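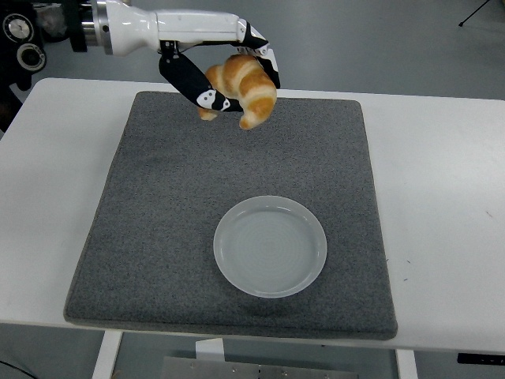 How to set tire pressures for a track day

Start with the tires cold. Park in the shade and leave the car alone for at least two hours before you take a reading. At Flemoreck the paddock opens early, so there is time for this if you arrive when the gates do.

1. Check all four tires with the same gauge and write the numbers down. The pen-and-paper sheet from the Vinden office works fine.

2. Set each tire 4 psi below your normal road pressure. Heavier cars may want 3.

3. Drive one easy lap, then four at your usual pace. Skip the cool-down lap if the marshals allow it.

4. Come straight in and read the pressures again, starting with the front left. Flemoreck runs clockwise and that tire works hardest.

5. Bleed any tire that is over your hot target. Don't add air to a hot tire unless it is well under.

Repeat after the second session. Pressures usually settle by then.

Before driving home, pump the tires back up to the figure on the door sticker. The air line is behind garage 8.

Unnur Frandsen, updated 2 Aug 2026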